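6th October

The whole day went to the segmentation part of the perception stack again. The simulator room has a black sofa with two yellow pillows, and my mask from Drula finds the pillows very well, but the sofa comes out in pieces. The dark backrest has almost no texture, so the depth estimate jumps there. I lowered the threshold to 70 and it became a little better – then a part of the carpet shadow was also labeled as sofa.

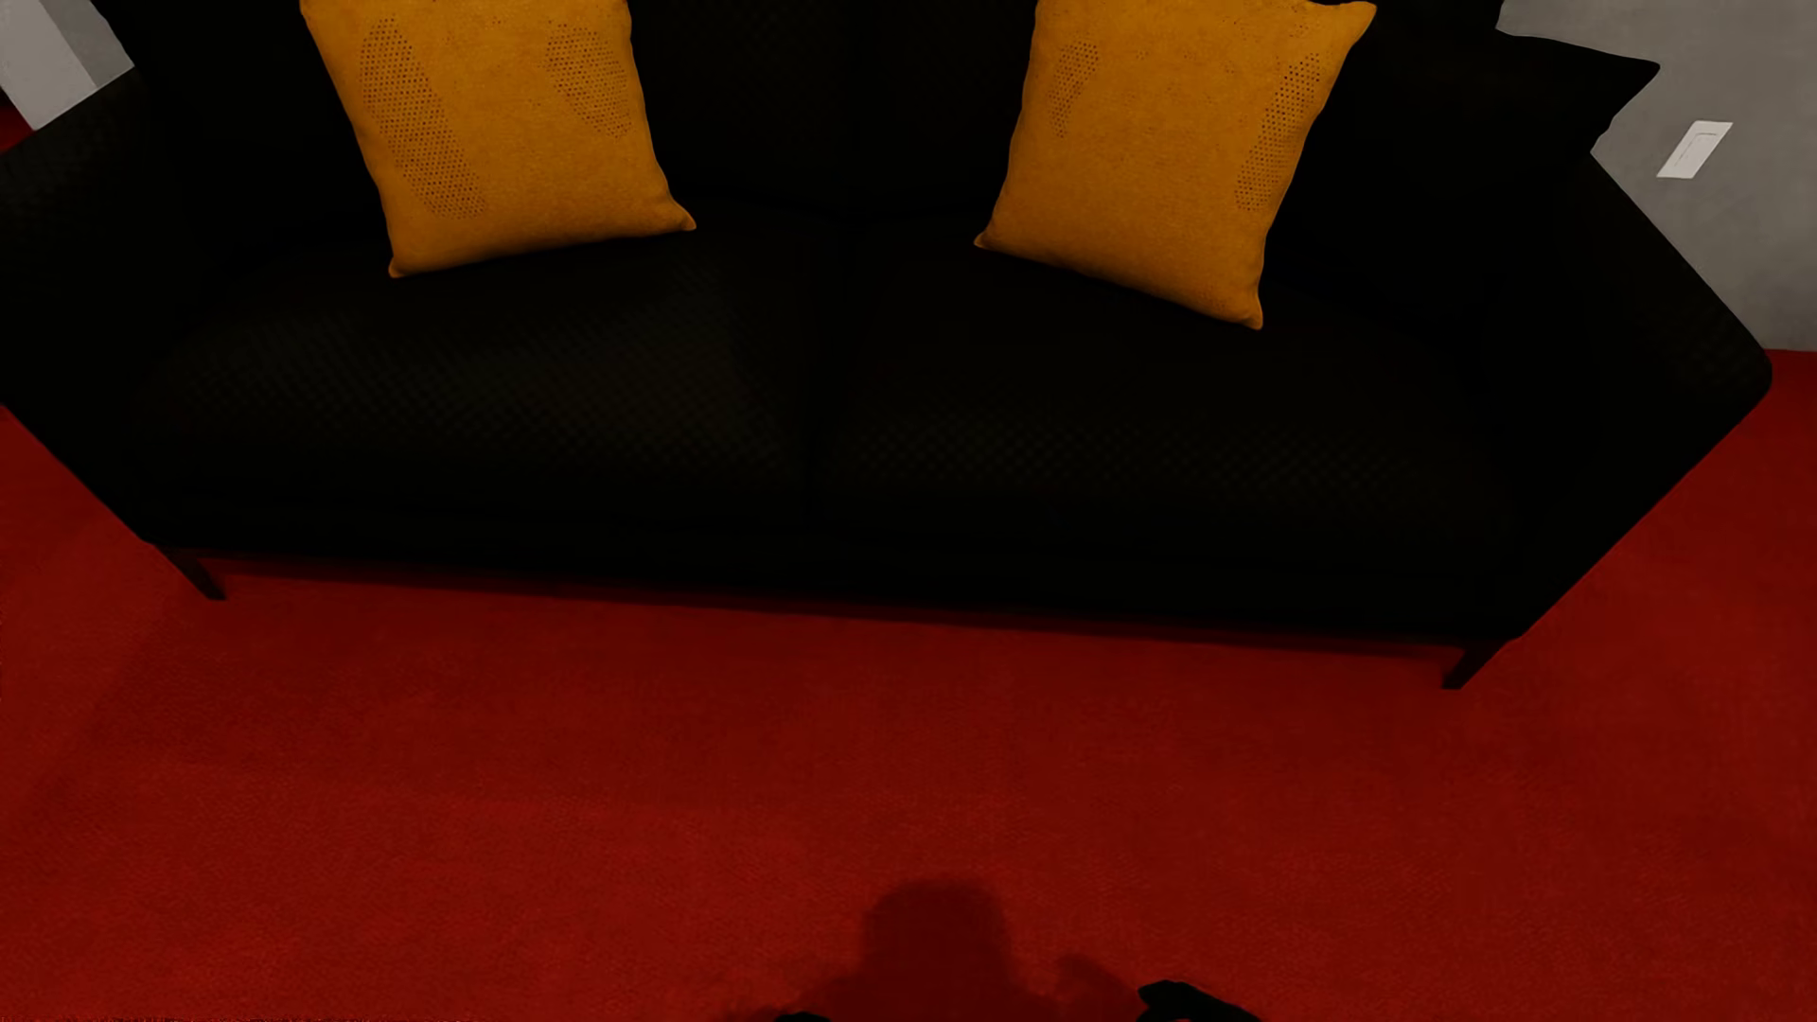

After lunch I moved the planner to the new Koubek branch. One cycle takes 130 ms now, too slow for me, and I do not yet understand which call is waiting. I ran it 8 times with the same seed and got two different paths. This worries me more than the speed. Tomorrow I will write the log in Uritz first and only then touch the grasp code. I also must remember to save the config before I leave, I lost it on Monday.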